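Household Practice, Unit 4: Clearing and Grouping the Kitchen Table
Course handout. Instructor: Beverley Crabtree. Practice room: Gosling Annex

A kitchen table in use collects items of different kinds, and students are expected to sort them by purpose before moving any of them. Tableware forms one group, food a second, and appliances a third. A bottle of ketchup left lying on a plate belongs to the food group and is dealt with first, so that the plate can be stacked. 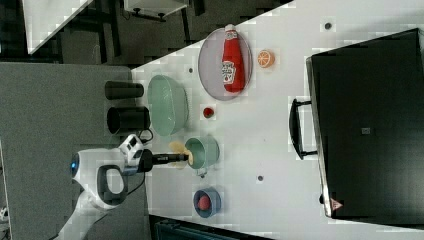 Should the toaster oven be moved while the table is being cleared?
Leave it in place. Small items are cleared first, and the appliance is shifted only if the surface behind it must be wiped.

Bowls, mugs and plates are then gathered by shape. Nest a small bowl inside a larger one only when both are empty. A colander is kept with the bowls for this exercise — it is shelved beside them in the Korau cupboard plan distributed in August.

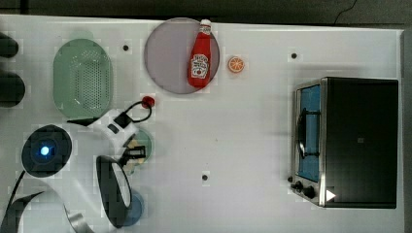

Bottles are returned upright, with caps closed, and fruit and vegetables go together in one dish. Written notes on the exercise should not exceed 300 words and are to be handed to Howard Ashworth in Room 13.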